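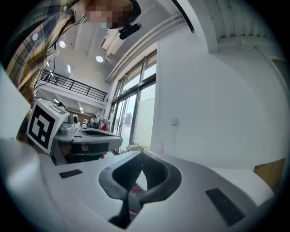

Well pump short cycling after tank swap

sukia_creek
Replaced the pressure tank in June with a Woritz of the same nominal volume. Pump now starts every 40 seconds with one tap open. Old tank gave me closer to two minutes. Switch is set 30/50. Air charge was 38 psi out of the box and I left it there.

hourani524
38 is your problem. Precharge goes 2 psi under cut-in, so 28 for a 30/50 switch. Kill the pump, drain the tank to zero, then set it with a tire gauge. A reading taken with water in the tank means nothing.

Yoo_Yerin
Agree on 28. I would also check the gauge on the tee before touching anything. Mine read 9 psi high for a year and I had adjusted the switch to match it.

sukia_creek
Drained and set to 28. Cycle is now 75 seconds. Better, still short of the old one.

drinville_pete
Go to 40/60 and set the tank to 38. You had the right charge for the wrong switch.

hourani524
Disagree. Drawdown goes down when you raise the range, so he would get fewer gallons per cycle. He also hasn't said what the pump can deliver at 60.

drinville_pete
The loss is small, and the shower improves. I have run 40/60 on a 524 foot well with no trouble.

Yoo_Yerin
Your depth doesn't tell him much about his pump curve. sukia_creek, what does the label give for drawdown at 30/50? Nominal volume isn't comparable between makers.

sukia_creek
Label says 6.2 gallons. The old one was 9. I'll leave the switch alone and price a second tank.

hourani524
Tee it in next to the first one, same precharge on both.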